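Why Do Clothes Have Pockets? 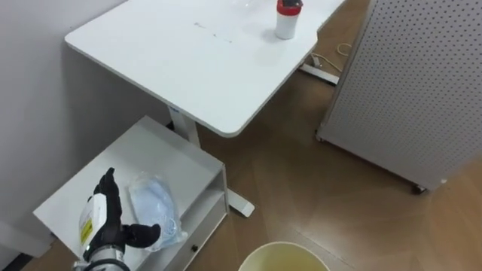 Long ago, most people had no pockets at all! They carried their coins and keys in a little pouch tied to a belt, and anybody with quick fingers could snip the string and run off with it. So people began hiding the pouch under their clothes, and cut a slit in the side of a coat or skirt so they could reach in. Later on, tailors sewed the pouch right inside, and there was your pocket. Think of something light blue and folded up in a clear plastic bag, like the one on the white cabinet: you can tell the colour straight away, but a pocket keeps its secrets.

Pockets come in lots of shapes now. A patch pocket is stitched on the outside, like a stamp on a letter, and a welt pocket is only a neat slit with the bag hidden behind it. Have a look at your own coat (and your grown-up's coat too, if they'll let you) and see whether you can find 3 different kinds.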